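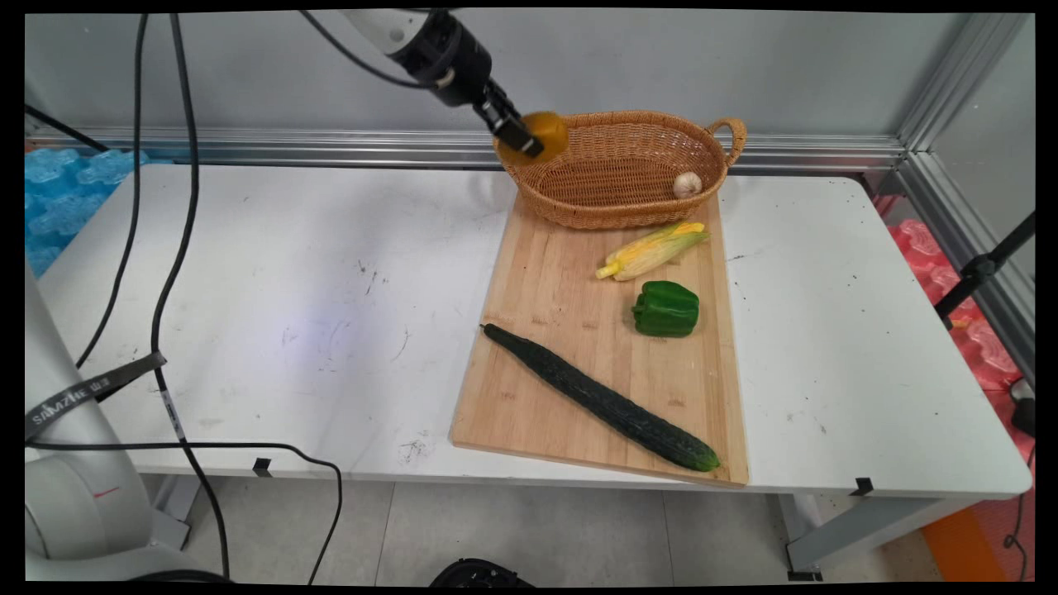
About Zindden

Hi, and welcome! I started Zindden at my own kitchen table, after a winter of trying to feed a family of four on one paycheck and doing it badly. I knew how to cook a few nice things. What I didn't know was how to run a kitchen, and those are very different skills. I could make you a lovely risotto on Saturday and then on Tuesday we'd be eating cereal at eight at night with a drawer full of limp celery staring at me.

So I signed up for a home economics class at the adult school on Dolan Street, in the evenings, mostly to get out of the house. I loved it. I loved it so much that when the class got cut I asked if I could rent the room and keep it going myself, and they said yes, and that was the start of the school. I had a borrowed blender and a stack of photocopies. Tuition was whatever fit in the coffee can.

We're still small. We teach everyday cooking and household management to grown-ups, which is a stuffy way of saying we'll show you how to shop once a week, use up what you buy, and get dinner done without crying. Nobody here will make you flute a pie crust (unless you want to, in which case please come to the pie class in March, it's a hoot).

What we teach

The main course is called Plain Suppers and it runs 6 weeks. You come one evening a week and we cook together for two hours, then we sit down and eat it. The first week is all knives and onions. The second is beans, and I will talk your ear off about beans. After that it's eggs, then a whole chicken and everything you can do with it, then greens and roots, and the last week you plan a full menu for your own household and we cook one night of it as a group.

Then there's Pantry School, which has less cooking and more pencils. We go through what you already own, what you really eat, and what you keep buying out of guilt (mine is lentil pasta, I've bought it so many times). You'll write a price book. I know that sounds like something your grandmother did, and mine did! I still have hers, and she paid less for a ham than I pay for a cup of coffee.

We also run a Saturday morning class for teenagers who are about to move out. It fills up fast, usually because their parents sign them up, but the kids tend to come back on their own for the second round. They learn to cook rice, wash a sweater, read a lease and unclog a sink. The sink is the favorite.
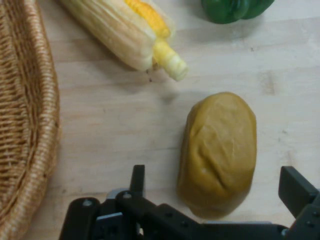
Classes are kept to a size where I can get to everybody's cutting board, and I don't want that to change. People ask me all the time whether we're going to go big, put it all online, sell a box of ingredients. I did try filming a lesson once. I talked to the wall for forty minutes and forgot to turn on the oven. I need faces.

Where we are

We moved from the adult school into our own place in Gruditside, in the old shoe repair shop next to the laundromat. It's 1,279 square feet, and I can tell you that without looking because I measured it myself three times before I signed the lease. The back wall still smells a little like polish when the weather's damp. There's street parking after five, and the 14 bus stops right at the corner. The front door sticks, so give it a good shove.

The building has one step at the entrance and we have a ramp for it. Call ahead or ring the bell and we'll put it down for you. The restroom is wide enough for a chair. If you can't stand for two hours, tell me, and we'll set you up at the low table, where plenty of folks like to work anyway.

What it costs

Plain Suppers is $100 for the whole course, food included. Pantry School is less, and the teen class is pay what you can. I keep Plain Suppers at that price by being very stingy about everything that isn't food, plus we get a break on flour, oats and dried beans from the Retow food co-op, who have been good to us from the start. If the fee is a problem, write to me and we'll work something out. You don't have to send me any paperwork or tell me your life story.

The recipe cards

You might have landed on this page by way of the recipe cards. Those started as class handouts. Students kept losing them, so I had them printed on heavy stock with a hole in the corner, and then their sisters and coworkers wanted a set too. We've mailed out 4,000 sets now, which still makes me laugh when I think of that first photocopier. Each card has a supper on the front and what to do with the leftovers on the back. The cabbage one has a typo. It should be one teaspoon of caraway, please, and if you made it with one tablespoon I am so sorry.

A bit more about me

I worked in a school cafeteria and then in the billing office at a dentist's, and I use something from both jobs every single day. I'm not a chef and never went to culinary school. I burn things. I'm a big believer in a sharp knife, a short list and going to bed with the sink empty, although I only manage that last one maybe half the time.

If you want to sign up, the schedule is on the classes page and you can hold a spot with an email. If a class is full, do get on the waiting list, since people drop out the week before more often than you'd think. Bring an apron, closed shoes and a container with a lid to take your leftovers home. I've got spare aprons, but they're ugly.

Page last updated 20 February 2019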